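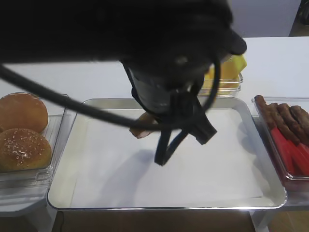 A reader in Gulcombe wrote in to say that her baking paper curls up the moment she lets go of it, and she has taken to weighing down the corners with teaspoons. Teaspoons work until you forget one and it goes in the oven. Scrunch the sheet into a ball under the cold tap, shake it out and flatten it into the tin. It will stay where you put it.

Lining tins and trays

Cut paper a little longer than the tray so that two ends stand up and can be used to lift things out. For a deep tin, snip each corner of the sheet diagonally and overlap the flaps. A smear of butter under the paper holds it down if you don't want to wet it.

Check the box before you use paper at a high heat. Most rolls give a limit, and the cheap ones go brown and brittle well before the dearer ones do. Greaseproof paper and baking parchment are sold side by side and are not the same. Greaseproof has no non-stick coating and will weld itself to a meringue.

Getting food ready ahead

If you are feeding a lot of people, do the slicing before they arrive. We did rolls for 17 at the Endcombe allotment lunch in May and everything had been cut and boxed by 9 in the morning, apart from the lettuce, which wilts.

Shallow boxes are better than deep ones. Food laid in overlapping rows is easier to pick up with tongs, and you can see what is running low.

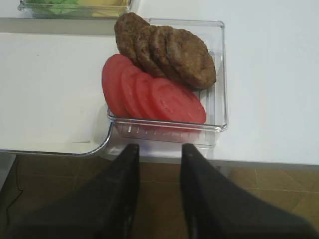 Keep the boxes in the fridge until people are ready to eat, and bring them out one at a time. Anything cooked should be cooled quickly and covered before it goes in. Raw meat goes on the bottom shelf, in a box of its own, with its own tongs.

Tomatoes

Use a serrated knife. A bread knife will do. Slice across the tomato, with the stalk end to one side, and the seeds stay in better. Lay the slices on kitchen paper for a few minutes and salt them only when you are about to serve. Salted early, they make the bread soggy.

The ends can go in a tub in the freezer for soup. 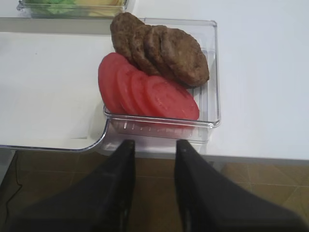 Patties and sliced tomato in a clear box.

Looking after clear plastic boxes

Tomato and curry stains: rub with a little cooking oil, leave for ten minutes, then wash in hot soapy water. A sunny windowsill will fade what is left.

Smells: fill with warm water and a spoonful of bicarbonate of soda and leave overnight with the lid off. Dry the lid separately, and store boxes and lids apart.

Cloudiness is usually fine scratches and won't come out. Stop using scourers on the new ones.

Next month: sharpening kitchen knives, and whether a 1000 grit stone is enough or you need the 2000 as well.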